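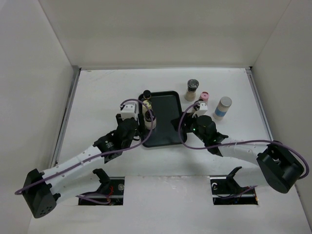 Spice jar task, on the work table. Three containers are in the tray and four are on the table.

Recording the spice tray task by teleoperation

This page covers how we record demonstrations for the two-arm tray task at Umemholm. You drive both arms by hand from the leader station while the recorder saves joint positions and video. Read the arm safety page first if you haven't driven the pair before.

Setting up

Put the black tray in the center of the table with its long sides running front to back. It doesn't need to be perfectly straight. A small tilt from one episode to the next is good for training.

Stand all the containers on the table to the right of the tray, lids up. Mix the tall and short ones and change the order every time. Leave enough space between them for open gripper fingers.

Check the purple cables before you power on. Each one should follow the forearm and have a loose loop near the gripper. If the loop is tight, the wrist will pull on it when you rotate.

Recording

1. Bring both leader arms to the rest pose and wait for the followers to match.

2. Start the recorder in Floltar and type the task name exactly as it appears on the task sheet.

3. Pick up a container with the right arm. Close slowly and stop when the fingers hold it. Squeezing harder makes round jars twist.

4. Lower it into the tray along the left side. Start with the back corner and work toward the front, so the gripper never has to reach over a jar you already placed.

5. Use the left arm to steady or straighten a jar if it lands crooked. Keep it low and beside the rim when you aren't using it.

6. When the table is clear, return both arms to rest and stop the recorder.

A normal episode takes 53 seconds. If you knock something over, stand it up with the arms and keep going. We keep those. If a jar leaves the table, stop and mark the episode as failed.

How many to record

Do nine episodes, then take a break and let the motors cool. The current set has 198 good episodes. Ekua Wumbei reviews new ones each afternoon and deletes any with dropped video.

Common problems

Follower lags behind the leader: restart the control process on that side only.

Wrist camera goes black: reseat the plug at the camera end, then redo the episode.

Large jar slips: grip it lower on the body, below the lid.

Send questions about the task sheet to Mamta Bhatia.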